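The arm that learned to be slow
An interview with Svenja Marti of the Trerby Robotics Club

When I arrive at the club, Svenja Marti asks me to please not lean on the table. She says it in a friendly way, but she says it two times. A practice run is waiting, and the table must stay where it is.

Svenja is in her second year of engineering and since December she leads the group that works with the arm. The club itself is older. It was started by Gertraud Marti, her aunt, who taught mechanics at the evening school in Trerby and wanted her students to build something that moves. For many years they built line followers and small carts. The arm is a new direction, and not everybody in the club was happy about it.

"Some people left, this is true," Svenja says. "They liked to solder. With the arm there is less soldering and more sitting in front of a computer and asking why. But other people came who would never come for the carts."

One of those people is Corina Schnyder, who studies nursing and had not written a line of code before last year. She joined us in the middle of the conversation, with her coat still on. I asked her how she came to the club.

"I saw the poster for the Londard Cup," she said. "It said that the task is to clear a kitchen table. I thought, this I understand. I know what a person needs when he cannot use his hands well. I did not know that to pick up one small thing is so difficult."

The Londard Cup is the reason for everything in the room at the moment. It takes place on 18th February, and each team must bring its own arm and its own program. The table is set by the judges with ordinary things from a home. Before the run, a team may look at the table but may not touch it. Then the arm has five minutes to pick up the things which the judges call out, and to put them in the tray. If something is knocked over, the team loses points, and if something breaks the run is finished.

For this reason the club does not practice with wooden blocks any more. Verena Grabner, who writes most of the control software, explained this decision to me. She is a quiet person and she thinks before she answers.

"With the blocks we were very good," she said. "All the blocks were the same size and they had nothing behind them. Then we put normal things on the table and the arm was suddenly stupid. A small thing in front of a big thing, this is the hard case. The program sees them as one. Or it sees two, but it goes in too far and pushes the one behind."

Today's exercise is exactly this hard case, with a small blue cylinder standing in front of a red mug. The gripper should take the blue one and leave the mug in peace. Verena lowered the lights and gave the wall a pink color, a thing she does on many evenings. The judges have never promised good light, she says, and a program that works only in white light is in her opinion not finished.

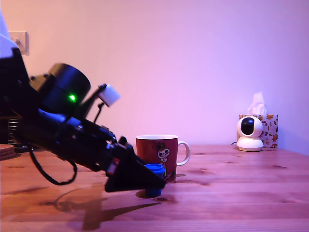 What went wrong last year

It was the club's first time at the cup, and they finished in the second half of the list. I asked Svenja if it is unpleasant to speak about it.

"No, now it is fine. At that time I did not want to speak with anybody on the train." She laughed. "We were too fast. We had seen films of other teams and their arms were fast, so we wanted this also. In the first run we touched a glass with the side of the finger. It did not break, but it fell, and after this we were nervous and changed numbers in the program between the runs. You should never do this. It is written on our door now."

It is really written on the door, in green marker: NO NEW NUMBERS ON THE DAY.

After the cup they asked Ingeborg Zaugg for help. She worked for a long time at Hämmerli, where she repaired packaging machines, and she comes to the club when her back allows it. Her first advice was to make the arm slower, and her second advice was to write everything down. The team has a notebook with 133 runs in it, each with the things on the table, the light, the result and a remark. Some of the remarks are not polite.

"A machine does not have bad days," Ingeborg told me by telephone. "When the young people say it has a bad day, I ask them what is different from yesterday. There is always something. A screw, a cable, somebody moved the table."

I now understood why I should not lean on it.

Who pays for it

The motors were the most expensive part. The club bought them with money from two winter markets and with a discount from Wornura, a small parts shop in the next town. Members pay 40 a year, and students who cannot pay it can help with cleaning the workshop. Svenja would like to have a second arm, so that the beginners can make mistakes without stopping the others. For this year it will not be possible.

I asked Corina what she does in the team, because she still says that she is no programmer. It was Verena who answered.

"She chooses the tables. She puts the things where a real person would put them, and we would put them where the robot likes it. After she came, our results were much worse for three weeks. This was very useful."

Corina said that she also writes code now, but only small pieces, and that Verena reads them before they go on the arm. In the spring she must do a long practical placement in a hospital and will have less time. She hopes to stay in the club anyway.

Before I left, I wanted to know from Svenja what would be a good result at the cup.

"All the runs until the end," she said. "Nothing on the floor. The place in the list, I would look at it afterwards."

The club meets in the basement of the evening school, entrance from the yard. New members can come without registration, also in the weeks before the cup, but they should expect that at first they will mostly watch.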